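Ticket: returns bench, grey bins, marks on inside wall + items going in wrong bin
Site: Gandon returns room, bench 2
Raised by: Babar Mengal
Opened: 20/01/2022
Status: open, waiting on Grinar

Problem as reported
Small mixed returns (the Saraç bathroom and hair lines mostly) coming off bench 2 with dirty marks on the packaging. Light cartons worst, clear packs show it too once you tilt them. Packing sent 27 back to us as unfit for resale. Also a few things logged as front bin that later turned up in the rear one. Could be two seperate faults, logging together for now.

Tried so far
Wiped both bins out with the normal spray and a blue roll. No real change. Marks on the inside wall stay put, and a white cloth rubbed on the floor of the front bin still comes up grey.
Swapped cleaner for the stronger Civimow one, left it 20 minutes, rinsed. Bit better on the floor. Wall the same.
Checked the incoming totes in case the muck arrives with the goods. Clean. So it's our bins.
Asked nights if anyone had been putting metal parts through them. They say yes, back in May, a batch of brackets, 300 of them, tipped straight in. Would explain a lot.

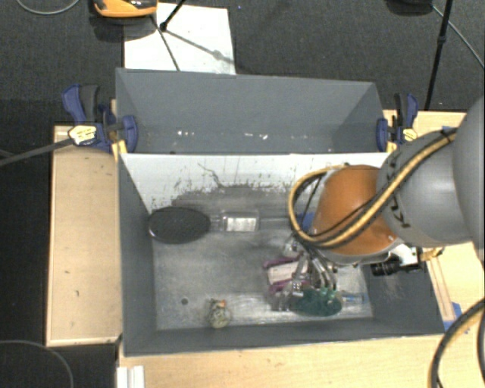
Packaging marks first as that is what's costing us. My money is on the plastic wearing and shedding. Floor is worn patchy with shiny streaks towards the near edge, and the far wall is the pale one so it shows everything - specks, scuffs, a thin branching scratch left of centre and a dark grey smudge along the bottom. The black oval thing, brush head or similar, is lying close to that wall with the clear pack next to it, so anything in that spot is near the worst of it. Small dark spot on the floor lower left as well, might be a hole. Need somebody to get a finger on it before we put anything with liquid through.

Wrong bin issue
The two bins sit back to back on one straight rim, no gap. Easy for something light to go over when the front one is tipped or nudged, I did it myself with a sachet box. Suggest a strip along the rim or just move the rear bin back a bit. Not tried yet, will need the table clearing.

Next
Grinar asked for a quote on liners, two off, in a light colour so we can see dirt. No reply yet, chased once.
Until then cartons go in the cardboard trays, not loose in the bin. Told days, still need to tell nights.
Babar to check the spot on the floor and update here.

Update: liner sizes they sent are for the shallower bin. Sent them back the right measurments. Leaving open.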